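Wallpaper seams opening up after one winter - repaste or start over?
Home & Walls > Wallpaper and paint

cho_street_tenant

I papered the back room last fall with a paste-the-wall paper, a circle pattern in a sort of gray-brown, and I was very pleased with myself until February. Now the seams on two walls are lifting. Some have a gap I could mail a letter through. The edges curl toward me when I walk in, like they're waiting to be introduced.

The paste was Ullex, mixed the way the box said. The wall underneath is old plaster that I washed but did not prime, and I can already hear people typing. 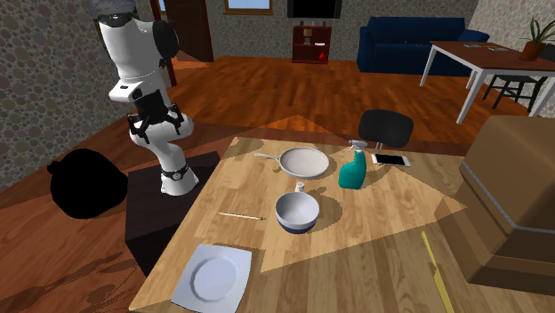 plerka_paul wrote underneath that unprimed plaster drinks paste like a horse, and wanted to know whether the heat had been on full blast the week it was hung. It had. I was cold.

I have 7 leftover feet of paper and very little patience. Can I glue the seams back down, or does the whole job have to come off?

drandness

Don't strip anything yet. If the middle of each strip is tight and only the edges have let go, you can save it.

Get a tube of seam adhesive, the kind with a nozzle. Dampen the curled edge with a barely wet sponge and leave it 15 minutes so the paper relaxes. Work the adhesive in behind with a small artist's brush, press the seam shut with your fingers, then go over it lightly with a seam roller. Lightly! If you lean on it you'll squeeze all the glue out the front and get a shiny stripe you will look at for the rest of your life. Wipe off the extra with clean water right away.

The gaps are a different problem. That's shrinkage, and glue won't stretch paper back out. Color the plaster in the gap with a matching craft paint on a thin brush. On a busy circle pattern it disappears from three feet away, and guests who get closer than that should be given a chore.

Keep the room at an even temperature for a couple of days afterward. Wear a sweater.

old_paste_bucket

Should of primed it.

mapleandmortar

Agree with drandness on the glue, but do a tap test first. Run your knuckles down the middle of each strip. If it sounds hollow or crackles, the paste has failed behind the whole thing and you're only decorating the problem. I spent some 30 evenings fixing seams in my hallway before I tried this. Then I pulled on one corner and the entire strip came down over my head like a shower curtain.

If it does have to come off, put an acrylic wallcovering primer on the plaster before you hang anything else, and let it dry overnight. Check the outside wall for damp too, especially low down.

cho_street_tenant

Tapped everything. Solid except one strip by the door, which crackles like cereal. Gluing the rest on Monday, in a sweater.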